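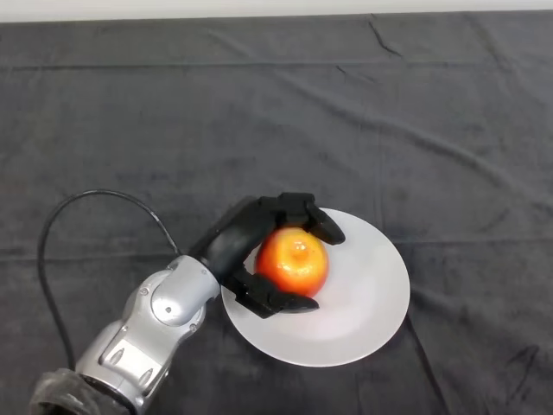
Photo: Mariama Darko, Quaye Robotics Club

Club FAQ

Do I need to know any coding?
Nope! I'd never written a line when I joined last August, and Kwadwo Gyamfi sat with me until my first script ran. Bring a laptop if you've got one (we have 4 spares).

What will I be doing in my first few weeks?
Fruit, mostly. Everyone starts with the apple and plate task, so you get to know the arm and the hand before trying anything fiddly. I still find the grip the hardest bit, because apples are so shiny and round.

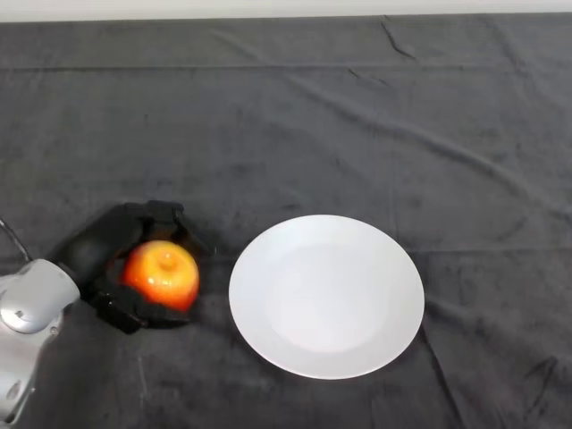
How much does it cost?
It's £17 a term, and that covers snacks too. Please don't eat the practice apples, though!

When can I show off to my family?
Our open evening is on 17th December. Come along, and ask for Ho-yin Kuo if you'd like a go yourself.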